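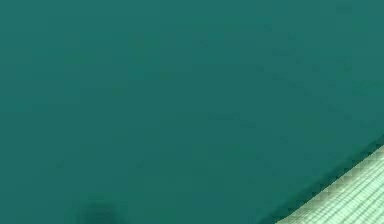

Week 4 – Colour in small rooms (handout, evening group)

Notes typed up fast from the board, sorry for gaps. Bring these back next week, we carry on from the same sheet.

1. Three words to keep apart

Hue – the name of the colour. Red, green, blue etc.
Value – how light or dark. Squint and the hue drops away, what's left is value.
Chroma – how strong or how greyed. Brick and tomato are near the same hue, very different chroma.

Most arguments over paint are really about value or chroma. People say "too green" and mean too strong. Ask them to point at a chip they do like and compare.

2. Simultaneous contrast

A grey strip on a red card looks faintly green. Same strip on a green card, faintly pink. Do this at home with the cut strips from the pack, takes five minutes. Do it by daylight first and then under a lamp, write down both.

Old rule from dyers: judge a thread next to its neighbour in the cloth, never on its own. Same for walls. A chip held up against the white of the chart tells you very little.

3. Reflected colour

Walls facing each other bounce light back and forth, so chroma climbs. Corners worst. A yellow that looked mild on the chip goes loud on four walls. Go one step greyer than you first want, then test.

Floors count as well – often the biggest single block of colour in a room and the last thing anyone thinks of. Warm floor throws warm light up the lower wall. Ceiling picks up some too if it's low.

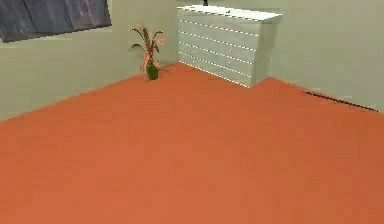
Warm against cool is the pairing we spend most time on, as it comes up in nearly every scheme you will hand in. Put two near-opposites together and each looks stronger. To calm it down, grey one of them and let the other carry the room: a reddish-orange floor with pale greyish-green on the wall, say, where the wall holds back and the floor does the shouting. Swap the strengths round and you get a very differnt room. Try both ways in gouache before next week, same two hues, keep the areas the same size.

4. Light reflectance value (LRV)

Scale runs from 0 (black) to 100 (white), neither reached by real paint. The Altix sheet in your pack lists a chalk white at 91 and a slate at 20. Mid tones cluster near the middle and are the hardest to tell apart on a chip.

Skirting and wall close in LRV – edge goes soft, room reads bigger. Far apart – edge goes hard, eye stops there. For doors and door frames you want the differnce plain, for anyone with poor sight. Check it in the evening too.

5. Case: the Grímsdóttir flat, Tallton

North light, one window, long narrow room. Owner wanted "warm but not beige". First scheme was a pinkish white from Mondalico, went grey by mid afternoon. Second scheme dropped the value, LRV 38, and kept the warmth. Much better, though the hall then looked cold and had to be redone. Lesson: look through the doorway before you sign off.

Eyvindur Østergaard's plan and sample boards are in the blue folder, please put them back in order.

Homework

Paint two A4 boards, two coats, let them dry overnight. Move them round one room at home: by the window, far wall, corner. Note the time and the weather each go. 200 words max on what changed, no more, I do have to read them all.

Hand-in is the first session in November. Gouache pads from the front desk, pay there.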